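The science fiction days in Imutdale took place for the second time this summer, and I went there on July 28, 2018 together with Gion Frei, who writes about series for the same small magazine as me. We took the early train and were at the door before it opened. The queue was already long, but friendly, and somebody was giving out paper fans with the logo of Plolamlow on them.

Plolamlow is the reason why most people came. It is a series in 24 parts about a mail ship that loses its route, and the second season starts in August. The production company, Grasora, had promised the first episode on a big screen and a talk with the writers afterwards. I must say that they kept both promises, although the screening began 20 minutes late.

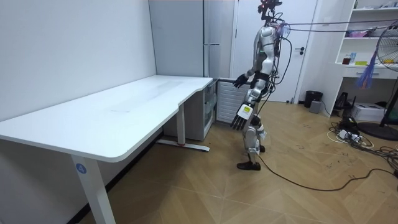

The first episode picks up directly where the last season ended, with the ship still in the dark and the captain not speaking to her crew. I will not tell the story, but the opening is slower than I expected and I liked it for that. Ingegerd Engström, who plays the captain, has very little text in it. She does a lot with her back and her shoulders. I thought of her again when I looked at the white and silver robot standing by the long desk, one arm raised and bent, the other hanging down with the fingers towards the floor. In the series the ship's helper, Kälin, is played by an actor in a costume, and he holds his arms in almost the same manner when he waits for an order. Gion found this too much of a coincidence and wrote it in his notebook.

After the screening there was a talk with Domenica Tanner, the head writer, and Heidrun Bühler, who makes the costumes. Tanner explained that the first season was written in a great hurry and that she is not happy with the middle of it. This time the team had a whole winter. She also said that two characters from the first season will not return, but she did not want to give their names, and the room made a sad noise. Bühler brought a sleeve from the captain's new coat and passed it through the rows. It was much heavier than it looks on television. The lining has small pockets which are never seen on screen.

A boy in the front row asked if the ship would ever arrive. Tanner said that she knows the answer and that her mother does not.
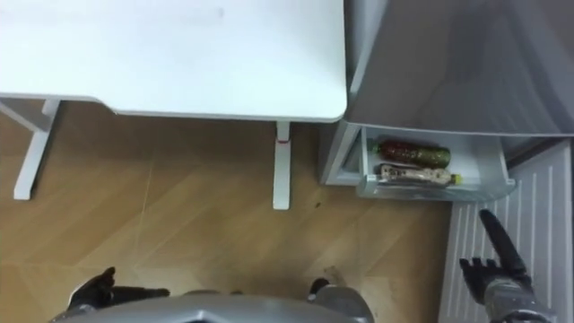 White desk on the light brown wood-look floor.

For lunch we ate potato soup in the yard, which was good but a little expensive. The afternoon belonged to the smaller productions. I saw a short film by Waltraud Auer about a radio station on a moon, with only one actress and almost no music. The hall has up to 100 seats and many of them stayed free, which is a pity. The sound was too quiet at the back, so I moved forward after some minutes and was glad that I did. Auer is now looking for money to make a longer version.

We missed the quiz because of the last train. Gion would have liked to stay, as he knows the names of all the ships. Next year we will book a room in the village early – there are not many of them – and see the evening programme as well.

Contact | Copyright 2018, all rights reserved | Back to top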